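Print | E-mail

February
By the Brouwer family desk

The long read before bed

Picture books get most of the attention at bedtime, but plenty of families move on to chapter books sooner than they expected. At Wirkmont library the shelf for first read-alouds now holds 607 titles, and on a Wednesday after school it is usually half empty.

Parents we spoke to said the hard part was stopping. A chapter can take 30 minutes with questions, and a tired five-year-old has a lot of questions. Several families split chapters in two and keep a bookmark for each child.
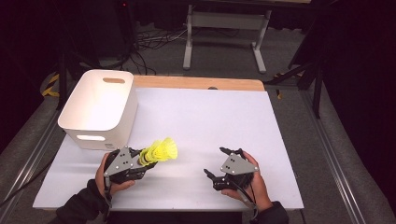

Younger brothers and sisters are often in the room as well. Most will listen for some five minutes and then want a board book, so it helps to read theirs first.

Gulance, the small bookshop on the square, lends out copies of its read-aloud choices for a week. The current one is a story about a lighthouse goat, with short chapters and a map at the front.

Print | E-mail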